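Can a Robot Set Out Your Lunch Yet?

Maybe you have seen a video of a robot folding a shirt or stirring a pot. It looks easy. So why are you still the one who has to clear the table?

The short answer is that a video can show a robot's best try and leave out the rest. The long answer takes a closer look at one small kitchen job.

A job you could do half asleep

Think about getting ready to slice a carrot. You get the board. You put the carrot on it. You move the cup out of the way. You probably did not plan any of that, because your eyes and hands have been practicing since you were a baby.

A robot starts with much less. It has to work out where the board ends and the table begins. It has to decide which thing is the carrot, even when the carrot is a toy. With two arms, it also has to keep one from bumping the other.
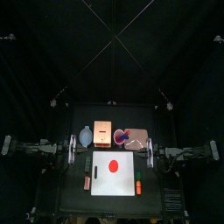

Why practice tables look so plain

Your kitchen is a mess, as far as a robot is concerned. The sun moves. The cat walks through. Somebody leaves a backpack on the counter. A practice table with dark cloth walls takes most of those problems away, and that should make you a little suspicious. A robot that can do a chore there has not shown that it can do the same chore at your house.

Shapes are hard too. A flat tray gives a gripper very little to grab. A block is simpler, with straight sides to squeeze. Carrots are round, so they can roll.

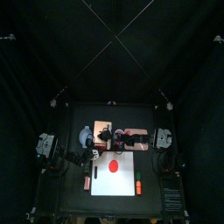
Two arms over the back of the table, with the cutting board in front.

Questions to ask about any robot video

Next time somebody tells you that robot helpers are almost here, try asking these.

Was the video sped up? Many are. A job that takes you 10 seconds may take a robot several minutes.

How many tries did it need? Say a robot gets a carrot onto a board 4 times out of 10. That means 6 misses. Would you let it carry your soup?

Was a person steering? Some robot arms move because a human is guiding them from nearby. It can be a fine way to teach a machine, but the machine hasn't learned the chore yet.

What happens when something moves? Slide the board over by the width of your hand and see if the robot still finds it.

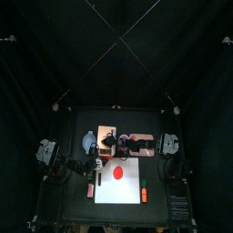
Machines already do some chores well. A dishwasher is great at washing dishes, but it does one job inside a closed box, and you have to load it. Picking up any object, in any room, is much harder. Robots are getting better at it, and a few can manage simple jobs if everything is set up for them first. For now, though, somebody in your family still has to put the cups away.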